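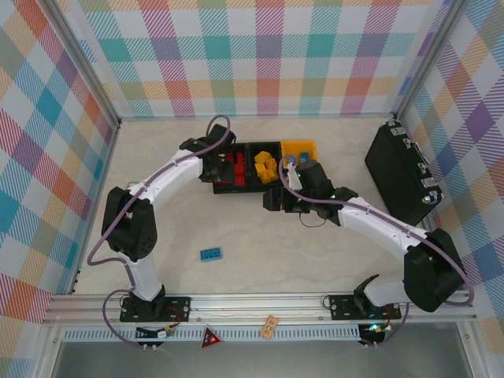
Equipment Planning, Unit 4: Costing a two-arm cell
Lavgate College, course handout, 20 April 2026

Most first budgets for a robot cell are wrong in the same way. The arms are priced to the penny and everything else goes into a single line called "sundries". When you draw up your own list, start from the floor of the cell and work outwards, and put the arms in last. A sorting job with building bricks needs two arms, but it also needs the rail at the front that both of them are mounted on, the plates between arm and rail, the aluminium framing, the wall panels, the trays and the bricks. Each of those is a separate line. Each has a supplier, a delivery time and a person who has to fit it.

4.1 The four headings

Use these headings in your spreadsheet, in this order.

Structure. Framing, rail, mounting plates, floor, wall panels, fixings. Usually bought as cut lengths and sheet. Ask for the cutting charge to be shown separately on the quote.

Motion. Arms, grippers, power supplies, cables. Check whether the gripper is included in the arm price. With Viklund it is. With Ureo it is a separate item and has its own lead time.

Electronics and computing. Controller boards, indicator lights, the computer, network parts, cameras if the job needs them.

Work items. Trays, parts to be handled, labels, storage cases. Students leave this heading empty more than any other. It is cheap, but the cell can't run without it.

4.2 One-off and running costs

Put every line in one of two columns. A one-off cost is paid once, at purchase or fitting. A running cost comes back: spare gripper fingers, replacement cables, lost bricks, software support, electricity, floor space if your department is charged for it.

For the coursework, run the budget over three years. Do not apply inflation. Do not assume any resale value at the end.

Cables deserve a word. A cable that runs along the outside of an arm bends every time the arm moves, and it should be treated as a wearing part. Allow one spare set per arm from the start. If the spares are never used they carry over to the next project.

4.3 Worked case: the Wundeo cell

The Wundeo cell is the one used for the rest of this unit. The task is tabletop sorting: coloured bricks are picked up and placed in trays.

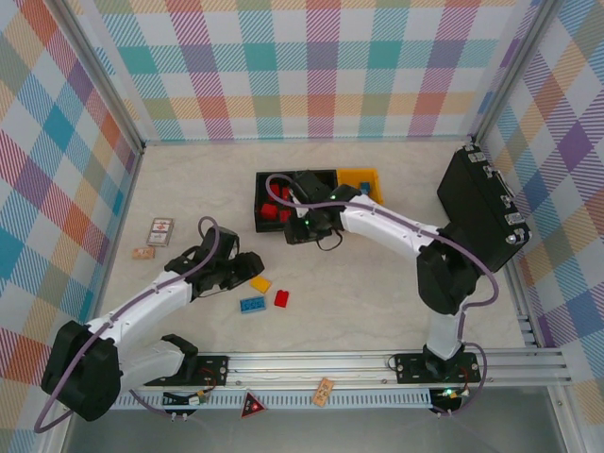
Figure 4.1. Two-arm cell during brick sorting, with black and yellow trays.

The department had two quotes for the arms. Ureo was cheaper on the arm itself. Viklund was dearer but had the gripper in the price and could deliver sooner. The comparison was first made on the arm price alone, and Ureo won it. With grippers, mounting plates and carriage added, the gap came down to £330 in Ureo's favour. The Viklund arms were then chosen on delivery, as the Ureo grippers had a lead time of seven weeks and the cell was wanted before the end of March.

Note that the £330 is for the pair. Two people in last year's group doubled it in their reports.

Labour was planned at a level that looked generous and was still too low. Building and commissioning took 142 hours of technician time. The largest part of that went on wiring and on getting both arms to work over the same trays without getting in each other's way. Assembly of the frame was quick by comparison. In your own budget, split labour into assembly, wiring, commissioning and training, and give hours for each.

The trays were bought late, from the stores catalogue, and the first ones were returned as too deep for the gripper. This cost little money but held up commissioning. Look again at Figure 4.1: both arms have to be able to reach into whatever tray they are given, and a tray can't be chosen properly until you know the size of the gripper and the height it approaches from.

4.4 Order of buying

The longest lead time is ordered first. For most cells that means arms and grippers, then controller parts, then framing. Panels and work items can follow.

Do not order framing before you have the mounting drawing for the arms. Hole spacing on the base differs between makers, and a plate drilled for one will probably not suit another.

Ask for the following on every quote:
- unit price and carriage shown separately
- VAT shown separately
- date until which the price holds
- delivery time in working days
- what happens to the warranty if you fit the item yourselves

4.5 Contingency

Contingency is its own line at the foot of the budget. It is not to be spread through the other lines by rounding them up. If you spend from it, record the date, the amount and the line it was moved to. Markers will check that the totals still agree.

4.6 Exercise for next session

Take the four headings in 4.1 and draft a budget for a cell of the same type as Wundeo, but with one arm in place of two. Mark each line as halved, unchanged or removed. The frame and panels do not halve. Think carefully about commissioning hours before you enter a figure, and write one or two sentences explaining it.

Bring the spreadsheet on paper as well as on file.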